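Why does wood have stripes?
Science pages for ages 7 to 11
Updated 05/03/2024

Look closely at a wooden table, a door or a ruler. Most of them have lines running through them. Some lines are light and some are dark. Together they are called the grain.

The grain was made by the tree while it was growing. If you know how to read it, it can tell you a lot about the tree's life.

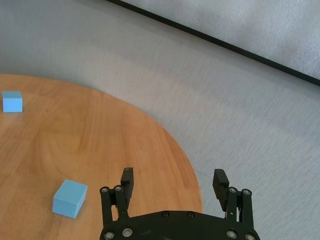
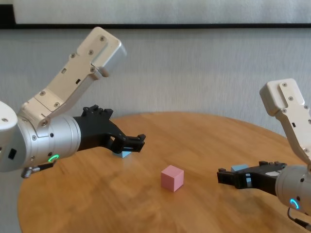
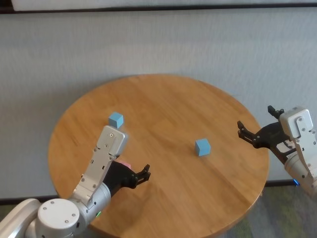 A round wooden table.

How a tree grows wider

A tree grows in two ways. The tips of the branches and roots get longer, and the trunk gets wider. The widening happens in a very thin layer just under the bark, called the cambium (say "KAM-bee-um"). It makes new wood on its inner side and new bark on its outer side.

The oldest wood is in the middle of the trunk. The newest wood is on the outside, next to the bark. If you hammered a nail into a tree and came back years later, the nail would be at the same height. Please don't try this, as it can harm the tree.

Light wood and dark wood

In countries with warm summers and cold winters, trees do not grow at the same speed all year. In spring there is plenty of water and the tree grows quickly. In many trees this spring wood is pale. Later in the summer growth slows down, and the wood is often darker and harder. In February, a tree in Scotland is hardly growing at all.

One pale band and one dark band together make one year. This is called an annual ring. Count the rings on a stump and you will know how many years that part of the tree was growing.

Wide rings often mean good years, with enough rain and light. Narrow rings can mean a dry summer, or that bigger trees were standing in the way of the sun.

From rings to stripes

Rings are round, so why does a plank have stripes? It depends on which way the saw goes. Cut straight across a trunk and you see circles. Cut along its length and you slice through the rings from the side, so they show up as long lines. If the cut is near the outside of the trunk, the lines may bend into arches or waves.

A knot is the dark round spot you sometimes find in a plank. It is the place where a branch joined the trunk.

Very old trees

Ruairi Buchanan studies tree rings. The oldest piece of timber he has worked on was a roof beam. By matching its rings with those in other old wood, he found that its first ring grew in the year 1155.

Some living trees are even older. There are bristlecone pines in America that have been alive for more than 2000 years.

Try it yourself

You will need a sheet of thin paper, a wax crayon and a piece of rough, unpainted wood.

Lay the paper on the wood and hold it still. Rub the side of the crayon gently over it. The raised parts of the grain will show up as darker lines. Try 4 or 5 different pieces and write on each rubbing where you found the wood.

Words to know

Annual ring: the wood a tree makes in one year.
Cambium: the thin layer where new wood and bark are made.
Grain: the pattern of lines in a piece of wood.
Timber: wood that has been cut for building or making things.

Written by Zübeyde Yaman. Checked by Euan Gillies.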